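Tea, Glue and Gift Inscriptions: an afternoon with a poetry cataloguer

November 17, 2019

"Don't put that one down flat," she says, before I've even got my coat off. I'm holding a small green book of verse, and I had been about to put it down very flat indeed. She takes it from me and props it in a foam cradle, and after that we can say hello properly.

I've wanted to do this interview for ages. She catalogues poetry for Adomaitis, the second-hand and rare dealer up the hill in Utine, and if you've ever bought a slim volume from them you've read her work without knowing it. She writes the little grey paragraphs under the title, the ones that tell you the spine has faded and that somebody's aunt wrote on the flyleaf. She asked me not to use her name (she says the paragraphs aren't signed, so why should she be?) and I said fine.

Most of the cataloguing is done at the shop, but the job she's on now has come home with her. It's a single collection, the poetry shelves of one household, bought up over three generations and kept together. There are 446 volumes. She's done all but 101 of them, and what makes them interesting is that nearly every book in the house was a present.

"They gave each other poetry for everything," she tells me. "Birthdays, exams, new babies. One of them got a book of sonnets for having a tooth out. And they always wrote in it. Always! So you can follow the whole family just by opening front covers."

I ask whether writing in a book doesn't ruin the value. I've been told off for it often enough.

"Depends what you mean by value. A collector who wants it looking the way it left the printer will walk right past. I had one man hand a book back to me as if it had a rash. But other people come in and they only want the ones with writing. I'm one of those, so I'm biased."

She fetches an example, a cheap school selection with a cracked hinge that the shop would normally put out on the cart by the door. On the front endpaper a father has copied out eight lines of his own, rhymed, to a daughter turning twelve. The lines aren't good. She loves them anyway. He's run out of room for the last word and had to tuck it up the side, and underneath, in a different ink and a much rounder hand, the daughter has corrected his scansion.

"I spent a whole morning on that page," she says. "The book's worth the price of a sandwich."

So how do you describe something like that in a catalogue? It turns out to be a sore point, in the nicest way. There's a house style, and the house style is short. You give the author and title, publisher, year, the binding, any faults, then whatever has been added by hand. She reads me her first draft of the entry, which is very nearly a short story, and then the version that will be printed, which is three lines long and contains the phrase "amended in a juvenile hand."

"Amended in a juvenile hand," she repeats, shaking her head. "That's my whole morning."

We talk about handwriting for a bit. I'd assumed she had some sort of system for it, a machine or a chart, but mostly she puts two books side by side and looks at them. She likes capital letters best because people get showy with them. The grandmother's capital F has a flag on it that you could spot from across the street. The two brothers are harder, as they had the same teacher, and there are a handful of inscriptions where she's simply written "one of the sons" and left it there.

"I'd sooner leave it. If I guess, somebody copies my guess, and in ten years it's a fact."
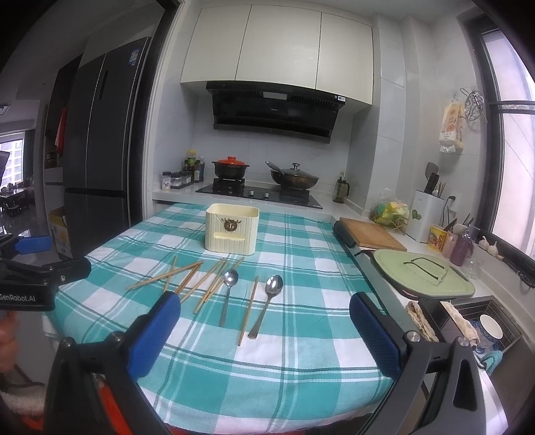 Chopsticks and spoons on the plaid tablecloth.

Then there are the things tucked inside. She keeps a separate list for these, with the page number where each one was found, and she's strict about putting them back at the same opening. There are pressed leaves, a ribbon, half a seed packet, a great many clippings. Tucked into the back of one anthology was a birthday poem on a folded sheet, and it took her until February to work out that it belonged to a different book altogether. The fold marks didn't match, and there was a ghost of the sheet, a faint brown rectangle, on the endpaper of another volume four shelves along.

"And did you move it back?" I ask.

"No! No, I wrote it down in both entries and left it where it was. Somebody in the family may have moved it on purpose. I'm not going to tidy up after them."

I like this answer a lot, though I'd have moved it.

The prize of the lot, if you go by price, is a pamphlet from the Flusent Press, a tiny outfit that printed verse in a shed and never did more than 100 copies of anything. This one has a decorated initial on each page, drawn in after printing, in red and a blue that's gone slightly chalky. She's nervous about the blue. It sheds if you so much as breathe on it, so I'm shown it through a sheet of clear film and I keep my hands in my lap. The odd thing is that the initials get plainer as you go. The first has vines and a bird. By page nine it's just a letter with a box around it.

"I think they got bored," she says. "I would. You've got 100 of the things to do and it's cold in the shed. But you can't put bored in a catalogue, so I've put 'decoration simplified in later leaves.'"

Does she ever slip one past the boss? She grins. There's an entry in a past Adomaitis list, she won't say which, where a volume of hymns is described as "rather pleased with itself." It sold in a day.

I ask what she'd tell someone who's inherited a shelf like this and doesn't know what to do with it. Please don't rub out the pencil, she says. Keep the paper bits where they are, take a picture of the shelf before you box anything, and don't use sticky tape on a torn page, not even the expensive kind. If the books smell, stand them open somewhere airy and be patient. She's heard of people putting them in the oven. She had to go for a walk after she heard that.

It's getting on by now and she's promised to meet a friend at Cusine, the café beside the library, where she says they do a very decent date scone. I squeeze in one more question while she's hunting for her keys. Does she write in her own books?

"Every one," she says. "In pencil, with the date, and where I was when I finished it. My handwriting's terrible, though. Whoever gets the job of cataloguing me has my apologies."

The collection goes on the shop's list once the last 101 are done, and Adomaitis is hoping to sell it as one lot so the family stays together. If it has to be split, she's already asked for first go at the school selection with the cracked hinge.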